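Stilurdale Community Hall
Kitchen Users' Meeting, January
Minutes

Present: Mohcine Younis (chair), Vesna Mladenović (minutes), and users from the lunch club, the Irham Road playgroup and the evening language class. Apologies were received from the choir.

The meeting opened at 6:30 p.m.

1. Minutes of the last meeting

Accepted with one correction. The spare key is kept in the office, not in the pantry.

2. Cupboards

The lunch club asked for a second shelf in the tall cupboard by the back door. Mohcine said the choir's two boxes could move to the stage store if the choir agrees. Plates stay where they are. The playgroup's plastic bowls have been turning up with the serving dishes and should go back in the low cupboard under the window.

Action: Mohcine to write to the choir.

3. Cups

Vesna reported on the count she did after the holiday lunch. The hall has 186 cups in usable condition. Another 8 were chipped at the rim and have been taken out of use. The white cups are the bulk of the stock. The colored ones came from the old Valbridge tea room and no longer make up full sets.

The language class asked whether the colored cups could be given away. The lunch club was against this, as its members like them and they hold more than the white ones. There was some discussion about stains. Vesna said an overnight soak with baking soda takes care of most of them and that the glaze on the colored cups cleans up well. It was agreed to keep the colored cups for now and store them together on the middle shelf.

The peach-pink cup, glazed inside, will go on that shelf with the others.
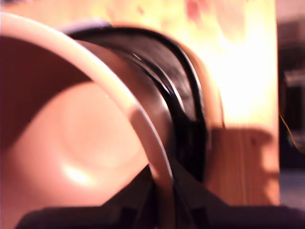 4. Dishwasher

The lower rack is still catching on the left. Kubo Appliance Service quoted around $500 for a new rack and rollers. The playgroup felt this was high. It was agreed to ask for a price on the rollers alone before deciding.

Action: Vesna to call Kubo.

5. Dish towels

Each group is to take its own towels home for washing. The four towels left on the oven rail will be put in the rag bag if they are not claimed by the next meeting.

6. Other business

The language class asked for a bigger kettle. Held over.

The meeting closed at 7:40 p.m. The next meeting will be in the small room, with the date to be posted on the kitchen door.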